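How My Building Shares One Laundry Room
Project report, Intro to Community Research
Group: me, Tolera Adugna and Jhair Puma

Why I picked this

I live in Ritside, a building with 24 apartments and two washers. When I moved in I thought there would be fights every night, and there mostly aren't! I wanted to find out how people work it out with no sign-up sheet and no posted rules. Tolera and Jhair both live over in Plellgate, where there is a sign-up sheet, so we had something to compare.

What we did

We talked to 17 people, seven of them in Plellgate and the rest in my building. Most talks were short and happened right by the machines (people waiting on a dryer will tell you anything). We asked when they wash, how long they'll wait before moving someone else's stuff, and what bugs them most. Jhair typed up the notes the same night, and I sorted the answers by topic.

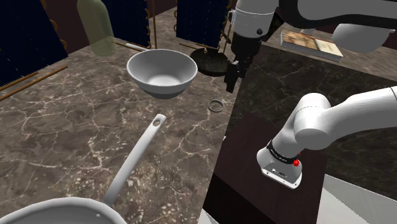

A kitchen counter and a white robot arm, computer rendered.

What people told us

The wait time was the fun part. Almost everyone in Ritside gave me the same number without talking to each other – seven minutes after the machine stops, then you can move the clothes. Consuelo Zapata thinks it came from her sister Socorro, who used to set a timer and tell everybody about it. In Plellgate people said you never touch another person's laundry, period, and they were a lot more annoyed in general. Gilberto Alvarado told Tolera he gave up on the sheet and now goes to the laundromat on Benavides at 6 in the morning.

The sheet has its fans too, mostly parents with little kids who need to plan ahead. I didn't expect that, and I had to rewrite half of my first draft.
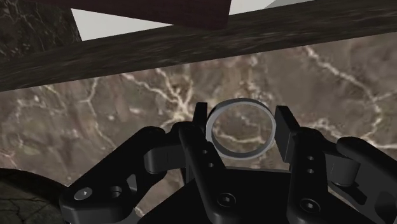

What I'd do differently

I'd start earlier. We did all our talks in August, when a lot of people were away, and I bet the answers would change in winter with all the heavy blankets. I also asked leading questions at first (sorry, Consuelo), like "Doesn't it bother you when..." and had to go back and ask again. Tolera wants to try the same questions in Bellham next, where the machines take cards and people pay by the load.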